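How to Wipe Down a Bathroom Sink and Stone Top Without Buying Half the Store

The cleaning aisle would like you to own a separate bottle for the basin, the counter and the faucet. I have tried most of them. Dralness leaves a film on anything dark, and Skukis smells like a swimming pool and cleans like tap water. For everyday dirt you need dish soap, a soft cloth and a small squeegee with a rubber edge.

Step 1. Clear the top. Everything comes off, including the soap dish you think you can work around.

Step 2. Mix 2 drops of dish soap into 16 ounces of warm water. More soap means more rinsing, whatever the label says.

Step 3. Wash the basin first, then the counter. Go lightly over the overflow holes with an old toothbrush. Skip vinegar on stone unless you know exactly what stone you have. "Natural" cleaners are often acidic, and plenty of counters have been dulled by people who trusted the word. 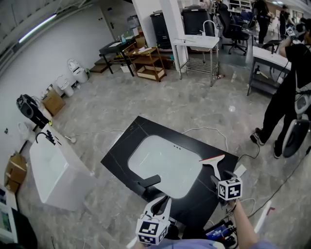
Step 4. Rinse with plain water, then squeegee. Start at the far side of the basin and pull toward the drain in one slow stroke. Wipe the blade on the cloth between strokes. On a curved bowl the blade won't touch everywhere, and pressing harder won't change that. Do the flat parts and dry the corners by hand.

Step 5. Dry the counter. Black tops show every water spot, so finish with a dry cloth and look at the surface from a low angle.

Do you need an expensive squeegee? I doubt it. I bought a Laizer in December for 36 dollars and can't tell its results from those of the 8 dollar one I had before. Check that the rubber is straight and has no nicks.

As for the Galtberg "sealing spray," I used it on one half of my counter and left the other half alone. I still can't tell which half is which.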